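Second quarter report: tabletop handling examples
Prepared for Torben Sauerland, Ritach

Hello Torben,

You asked me to keep this one shorter than the last and to put the numbers first, so off we go. We have 622 recordings in the bank for the Flekislow set, and 602 of them have passed checking. The other 20 are still in the folder but marked as not for training, mostly because the two arms' logs drifted apart in time and one hand seemed to be living slightly in the past. I'd like to keep them for now, in case Faulkner wants some bad examples for the filter.

A recording, for our purposes, is one go at one task from start to finish, driven by one of our operators. We save the joint positions, the head view and the wrist views together, and then someone else (never the person who drove it) watches it back and writes a plain sentence saying what was done. I was a bit sniffy about that second step when we planned the budget, and I take it all back. The sentences have been the most useful thing we've made! When two people describe the same go differently, it's nearly always a muddled go.

Most of this quarter went on plates. I know they look dull on a task list, but they have thin edges, they slide and they shine, and the model we started with in March made a proper mess of them. So we've been working with rimmed plates that overlap a little, as they would if a person had put them down in a hurry. 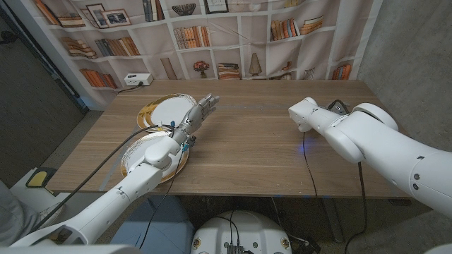 Two gold-rimmed plates on the table, with the left arm reaching across them.

The plan for plates has three levels. First the operator just brings the hand to a plate and away again, with no contact at all. Then a touch on the rim and a small push. Then the full pick and put down. We're finished with the first two and well into the third, which is slower going than I promised you. My guess was nine good picks an hour and we're managing six. Part of it is that I've asked operators to stop and begin again if they catch themselves fiddling at the rim, as the model picks up fiddling faster than anything else we show it.

The other big piece of work has been the wrist views. You may remember Grodusa's review said our first batch leaned too heavily on the head camera, and I think they were right. From the head you get the whole table, but the hand itself hides the very thing it's reaching for. The wrist gives you the fingers up close and whatever lies past them, at some very odd angles. 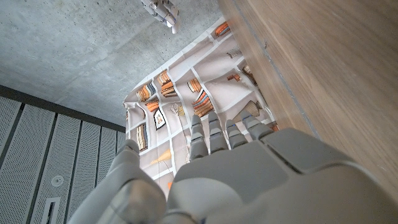

We've now made it a rule that every go has to include a stretch of free movement with an open hand, before any task begins. It gives the model lots of plain examples of what its own fingers look like from behind, against patterned things and plain things alike. It costs us a few seconds each time, and the operators grumbled for a week or so and then forgot about it.

I also want to own up to a wobble in the middle of the quarter. The labels for left and right wrist got swapped after a software update, and we didn't spot it until one of the checkers wrote "left hand does nothing at all" on a whole morning's work. All of that has been put right by script, and I went through a good handful by eye to be sure. There's a check at start-up now which asks the operator to wiggle one thumb and say which. It's a bit silly, but it's quick. 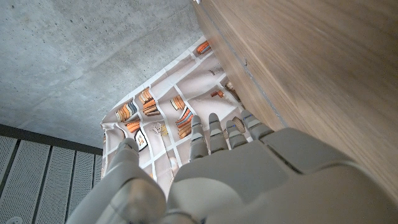 As for the learning itself, I'd rather be careful. Faulkner trained a small version on the first two levels only, and it approaches plates far more smoothly than the March one did. It still comes in too high when one plate overlaps another, and it gets worse when the rim is shiny. More examples of that exact case should help, so they're at the top of the list for next quarter, with bowls straight after - and cups if we have the time.

On money, we're a little under on operator hours and a little over on storage, as keeping every wrist view at full size eats disks. I'd like to move some of the one across to the other, if you're happy with that. Could you let me know before the next call? I'll send the task list over separately once the bowls are agreed.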